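Hand-held gripper tools and bench cell, inspection checklist
Site: Stora, bench 31
Date: April 8, 2019
Checklist version 17, the one with the Sukley comments merged in. Old version still pinned by the door at Wukance, please bin it.

1. Guarding and stops
E-stop on bench: OK. Pressed, drops out, resets only with key.
E-stop on trolley: OK but label faded. New label on order.
Light curtain: OK. Test rod tried at both ends and in the middle.
Floor marking: FAIL. Tape gone on the aisle side. Redo before next shift, it's a ten minute job.

2. Work surface
Clear of tools, offcuts, drinks: OK.
Table clamped: OK, one clamp stiff.
Glare from the ceiling light: comment only. Tilt the shade if you're doing close work, people keep squinting.

3. Fingers and pads
Check top faces and edges, both sides, before every session and not just on Mondays as some sheets seem to assume. Run a gloved thumb along the edge. Anything lifting gets written down, even if it still grips fine. Trimming a loose bit with a knife does not count as a repair and must not be entered as one. 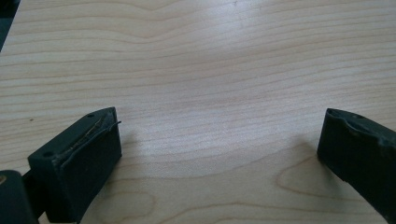 Same goes for glue. If you can see old glue the layer has already let go somewhere, so tag the tool and swap the pair. Always the pair, never one finger. Uneven wear means uneven grip and then parts get dropped.
Surface layer: FAIL, both fingers. Tag on.
Screws and holes: check for dirt, don't poke with a scriber.
Spare pairs in drawer: OK. Box 105, not 477, somebody has mixed up the lids agian.

4. Cables and air
Hoses: OK.
Cable strain relief: OK, cable tie a bit tight, recut.
Air dump on stop: not tested, no air today. Carry over.

5. People and paperwork
Operators signed for the short training: two missing.
Risk assessment at the bench: yes, but the copy is from September and the finger change isnt in it. Needs updating.
Kazlauskienė want their own copy of section 3, send it with the tag number.

Result: not released. Floor tape, finger pair and air test to close, then recheck sections 1, 3 and 4 only.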